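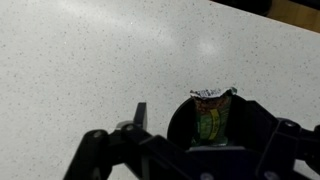

*Wrist view, green wrapper held over the counter*

**Ticket 376: gripper stalls on soft items**
Opened by: Pascual Zapata, Huton robotics club
Status: open

**Problem**
The sorting task for the Henríquez round uses soft trash as well as blocks. Blocks are fine. On wrappers the close command often times out and the arm stays where it is with the jaws shut. Log says "target width not reached."

**Tried so far**

- Restarted the Vutusley controller. No change.
- Checked the screws on both finger linkages. All tight.
- Lowered close force from 100 to 90. Fewer timeouts, but two wrappers slipped out on the lift.
- Put force back to 100 and raised the timeout to 9 seconds. Still stalls, just later.

**Notes**
The width check is set up for hard parts. A crumpled wrapper has no fixed width, so the number in the config is a guess. The Tristus script has a contact mode that stops on motor current. We have not used it on this arm.

**Next**

1. Turn off the width check for the wrapper class only.
2. Try contact mode at force 90.
3. Save the log for every run, including good ones.

Don't edit the block settings. The other team is using the same config file until the end of August.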